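3.2 Materials and collection of used cups

The second part of the study deals with disposable paper cups, which make up a large share of the light waste in small offices. In our earlier survey the respondents often said that a paper cup is "just paper" and put it into the paper bin without further thought. However, most cups for hot drinks have a thin inner lining, and this lining decides whether the local paper mill can accept them. We therefore wanted to know how well people can judge a cup by its outer look, and whether the printed pattern has an influence on this judgement.

The collection was carried out in December in two office buildings, Gilska and Ayala. Both buildings have a shared kitchen on each floor and are served by the same waste company, Justton. In Gilska the bins carried only the usual colour code. In Ayala we added a short text above each bin, saying that lined cups should go to the separate tube. The text was written by Seul-gi Oh and tested beforehand with 10 persons who did not take part in the main study. Two words were changed after this test, as they were understood differently by younger and older readers.

Over the whole period 2000 cups were taken from the bins and sorted by hand. Cups which were crushed so strongly that the print could not be recognised were put aside and are not included in the tables. The remaining cups were assigned to 4 groups according to their outer side: plain white, single colour, plant motif, and figure motif. The last group contains animals and other drawn characters. Where a cup showed both a plant and a figure, the larger element was decisive. Text alone was not treated as a motif.

The grouping was done by two persons independently. They agreed in most of the cases, and the remaining ones were discussed until a common decision was found. The most frequent difficulty was a narrow coloured band on a white cup, which one person had first counted as single colour. We kept the rule that a drawing on the band is more important than the band itself. Figure 2 shows cups with a plant motif and a figure motif.
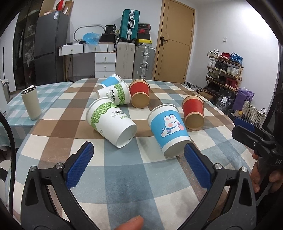
Figure 2. Paper cups lying on their sides on a checked tablecloth, among them one with a green leafy wreath (plant motif) and one with a cartoon rabbit on a light blue band (figure motif).

After the sorting, 77 employees from both buildings filled in the questionnaire of the Wutonora project. They were asked to say for each group in which bin they would put such a cup, and how sure they felt about their answer. The order of the groups was changed from sheet to sheet, so that fatigue would not always affect the same group. Sheets with more than one missing answer were returned to the person and completed where possible. The answers were given without names, and only the building was noted on the sheet. The results for the two buildings are reported separately in Section 4.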